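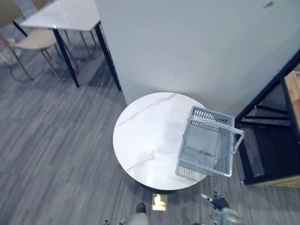

3.2 Naming the midday meal

Household survey, two sites, Brustura and Gatdale. 346 households returned the form, 123 of them from Gatdale. We asked one thing first: what do you call the meal you eat in the middle of the day, and did your grandparents call it the same. Most of the work below is on the second half of that question.

In Brustura the older word for the noon meal was the same as the word for the big meal. No separate word for a light one. Younger speakers now split the two, and the split follows work hours more than age (see Fu, this volume, for the shift-work data). Gatdale is messier. Farm families kept the heavy noon meal, families in town moved it to the evening, and a good many do both depending on the season.

Vegetables were coded by type and by meal. Roots and beans turn up at noon in both places, salad greens mostly at night. Coding was done twice, once by each author, and disagreements were settled by Rawat. 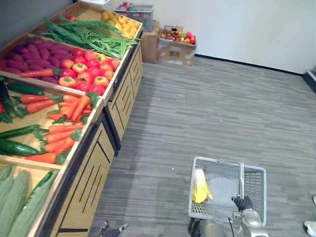
3.3 Shopping and the timing of meals

Second form, shorter. Respondents kept a food diary for 15 days and wrote down what was bought, when, and which meal it went to. 2829 purchases in all after cleaning. Items bought before noon were far more likley to be eaten the same day. Items bought late went to the next noon meal or, in Gatdale, to the evening one.
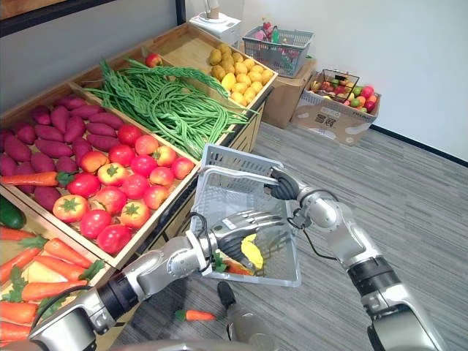

Figure 4. Produce display with sweet potatoes, tomatoes and green beans, and a shopping basket.

Tomatoes gave us trouble. Raw, cooked, in soup, on bread, and diary keepers often didnt say which. We left them out of the noon/evening comparison but kept them in the totals.
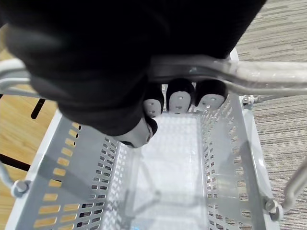 The same problem came up with bread, to a lesser degree, and there we kept everything. Cui's earlier scheme counts bread as part of whatever meal comes next. We followed it for Brustura. For Gatdale we used the time written in the diary, so the two sites should not be compared on bread alone.

Related articles
Cui: Counting bread in meal diaries
Xiuying Fu: Shift work and the noon meal in Brustura
Aarti Rawat: Soup as a first course, Gatdale
Taretti: Supper words in hill villages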